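Skodside Residents' Forum > Home and Garden > Downstairs noise through floor

fennel_and_rust
Posted June 19, 2023
Moved into one of the Durkden flats in April. The couple below say they can hear every cup we put down. I don't want to rip up the floor. Has anyone tried covering the hard surfaces instead?

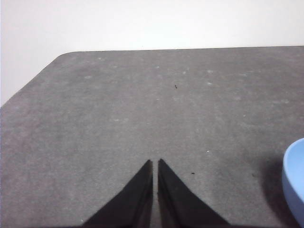 Noise from above comes in two sorts, footsteps and things being put down, and they need different fixes. For footsteps you want underlay. For the other sort, a soft matte grey covering like the one on my table, with that slightly fuzzy look, costs a lot less. Mine was 22 pounds from Kartha. I'd do the table before spending anything on floors.
- oddsock38

fennel_and_rust
Thanks. Is it a pain to clean? We eat at ours.

oddsock38
Hoover it, then a damp cloth. Don't soak it.
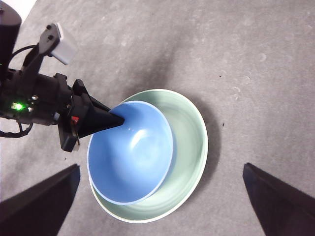

The other thing is chair feet. Ours scraped far worse than any crockery. Stick-on pads last a few weeks, the screw-in kind last years.

gullwatch
Disagree with most of this. I'm on the ground floor in the same block and it's the joists. You can pad every table in the building and I'll still hear heels at midnight. We were quoted 3,563 pounds for a proper ceiling and it was the only thing that anyone thought would work.

oddsock38
That's a lot of money when the people upstairs haven't tried a rug yet.

gullwatch
They have a rug. It's the joists.

plumbline_pete
You're both partly right. Check your lease first. Mine says carpet in all rooms except kitchen and bathroom, and the agents do enforce it.
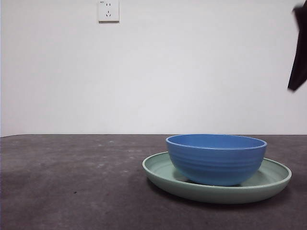

If yours says the same, the agents may ask for carpet whatever else you do. I put down Ketano underlay, 20 mm, and the complaints dropped to roughly one a month. Doors needed trimming afterwards.

fennel_and_rust
Just looked and the lease does say carpet. Pads on the chairs this week, then I'll get a price for the hall. Did you trim the doors yourself?

plumbline_pete
Yes, with a hand plane. Take them off first.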